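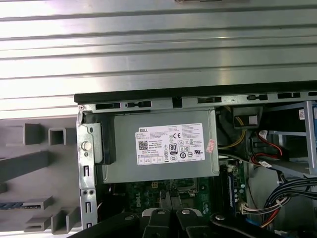 side panel off, PSU and board

Dell tower — cleaning it out, how far do I go?

gribble63
Right, got this Dell on its side on the bench with the cover off. Want to give it a proper clean and put another stick of memory in while I'm there. PSU is the grey one along the top with the big white label, 80 PLUS badge on it. Do I take it out or leave well alone? Never had one out of a Dell before. Theres a black plastic tab sticking out at the end of it, is that the release or will I snap something.

mossy_tin
Leave it in. Blow through the vents, job done. People take PSUs out for no reason then come back asking why it wont power up.

pennywhistle
Disagree. If it's been on a carpet the muck sits behind the supply and you won't shift it from outside. Takes 20 minutes. Unplug at the wall, hold the power button in for a bit, then screws at the back. Keep the 3 or 4 you take out in a saucer, I lost one under the fridge in February and never saw it again.

gribble63
and the tab?

pennywhistle
Couldn't swear to it from one photo. Looks like a latch to me. Press gently once the screws are out, if it doesnt want to go then stop and look for another screw. Don't lever it.

Grastell_Dave
Do NOT open the supply itself though. Take it out whole, brush the outside, air through the grille, back in. Had a mate at Rornmont who used to open them up, daft.

mossy_tin
Still say 20 minutes is optimistic for a first go. More like 45 and a bad mood. What's wrong with it anyway, is it noisy?

gribble63
Bit noisy yeah. Mostly slow. Hence the memory.

tallboy
Memory first then, before you start dismantling. Read the numbers off the stick with the blue edge and match it. Don't go by what the shop says fits. I bought a pair from Fornine on the strength of "fits most Dells" and sent both back.

Grastell_Dave
Fornine were fine with me. Returned one no quibble. Gündoğdu were cheaper but slow posting, took ages.

tallboy
never said they were rude about it, said it didn't fit

pennywhistle
Put the cover somewhere it won't get trodden on, those ribbed ones bend and then you're forever fighting to get it back on. Ask me how I know.

gribble63
Ok. Memory numbers tonight, PSU out at the weekend if I'm feeling brave. Is a paintbrush alright on the board or does it have to be one of those antistatic jobs

mossy_tin
Soft paintbrush, clean one, touch bare metal on the case first. And no hoover

pennywhistle
I use the hoover, held well back, brush flicking towards it. Been doing it years

mossy_tin
well don't tell him that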